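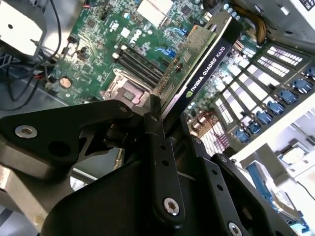 Figure 2. Black gripper above the green motherboard of an open desktop computer case.

4.2 Getting around without a car

We turn now to the question that guests brought up more often than any other in their written comments, and that is how they got from the place where they were sleeping to the place where they wanted to be. Our survey went to 1,000 households that had rented a condominium in Nallton or in the neighboring village of Jikden during the ski season, and we were delighted by how much people wanted to tell us! Many used the back of the form as well, and a few enclosed hand-drawn maps of the walk from their door to the lifts.

The two villages make a good pair for comparison. Nallton grew up close around its base area, and most of its rental units sit within an easy walk of the main lift, though "easy" depends a good deal on whether one is carrying skis for two small children. Jikden lies farther down the valley road and leans on the shuttle, which calls at 3 stops before it reaches the lift plaza. We had expected Jikden guests to be the less contented group, and on the first reading of the comments that seemed to be so. Once we sorted the forms by month, though, the picture softened quite a bit. Complaints about the shuttle came mostly from February, when the morning buses fill up early, and guests who came at quieter times spoke of it with real affection – several knew their driver by name.

Evening service was another matter. The last bus up the valley leaves before many of the restaurants have finished serving, and families told us again and again that they had skipped dessert, or skipped dinner out altogether and cooked in the unit. Kinga Gál made a similar point in her earlier study of Bilska, where a later bus was tried for 2 winters, and we think her reading holds for our villages too: guests plan their evening backward from the ride home. A timetable that suits skiers at eight in the morning may still leave them stranded, or at least a little anxious, at nine at night.

We should add a word about Wuisan, the property company that manages a large share of the units in both villages. Its welcome folder includes a printed timetable, and guests who remembered seeing the folder were more likely to have ridden the bus on their first day. We can't say from the forms whether the folder itself made the difference, as people who read welcome folders may simply be the sort who look up buses. The interviews in Section 5 take up this question with the guests themselves.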